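Visit report: two-arm handling cell, Udura, Gumville

Udura opened its Gumville workshop to outside engineers in September. I spent the afternoon at one cell, which sorts push-button and switch parts between two trays. Nikola Bošković looks after it and led the tour.

The cell is a flat table with one arm at each end. The left arm carries a multi-fingered hand, the right a parallel gripper. Parts start in the blue tray. The steel tray is the target.

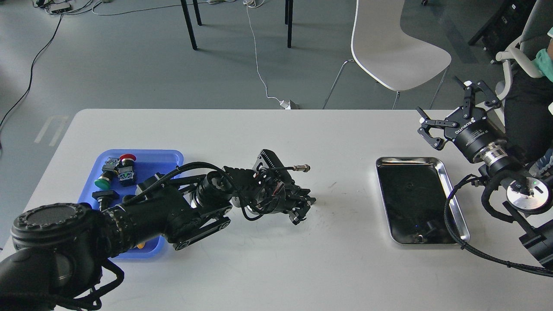 The cell with both arms over the table. Blue parts tray at left, steel tray at right.

Bošković starts every shift with a reference check. Each arm goes to a stored pose at low speed and the joint values are compared with the last log. A difference of more than 2 mm at the tool means a new calibration, which takes 14 minutes.
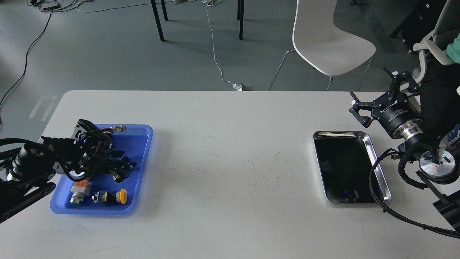

Cable wear is the main maintenance item. Jarmo Suominen, who built the cell at the Zusdale site before it moved, found that the outer cables chafed at the wrist on long reaches. He lengthened the loops and now inspects them every 116 hours of run time. Finger tendons are replaced after up to 3000 cycles.
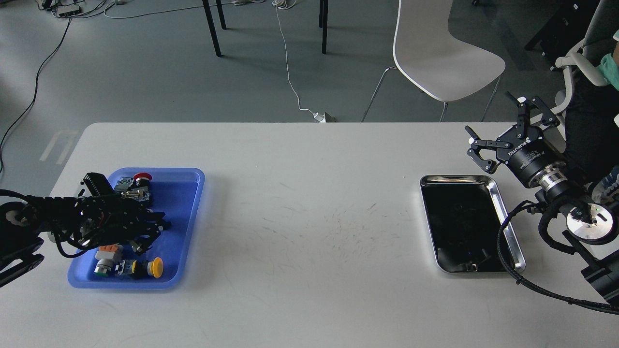

Multi-fingered hand over the blue tray, gripper raised on the right.

Spares come from Hauser and are kept in labeled bins by arm and joint number. Flange bolts are torqued in a cross pattern and marked with paint pen.
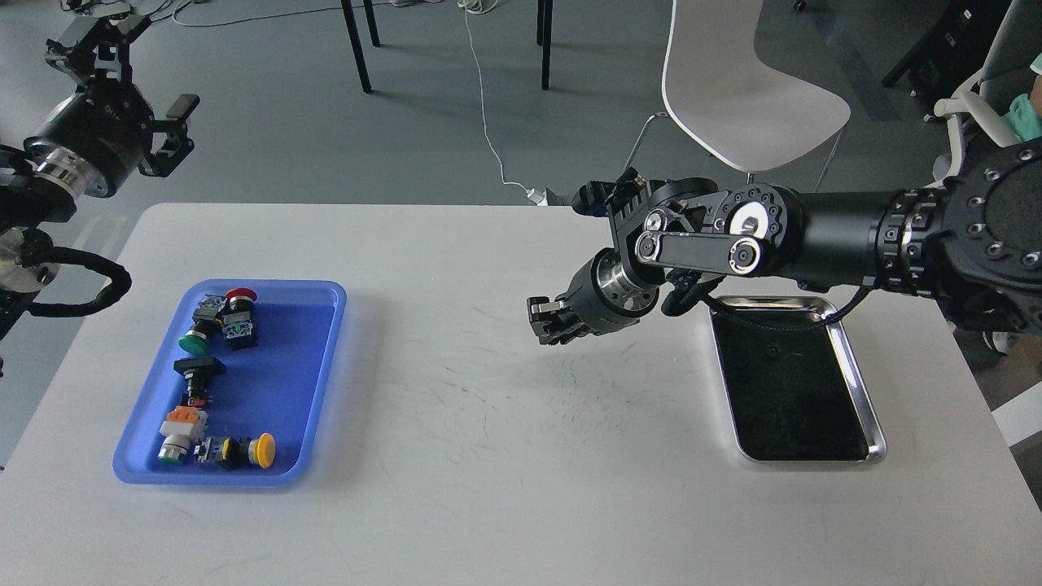 Tray position matters more than I expected. The trays are set by hand against a paper template, and the template is then removed. Parts are not fixtured. With the red and yellow mushroom heads at opposite ends of the blue tray and its right half empty, the pick routine has to locate each piece separately. Bošković repeats the tray check after any change of fingers.

The visit closed at 4 p.m. with questions on the calibration log format. Udura will send a copy on request.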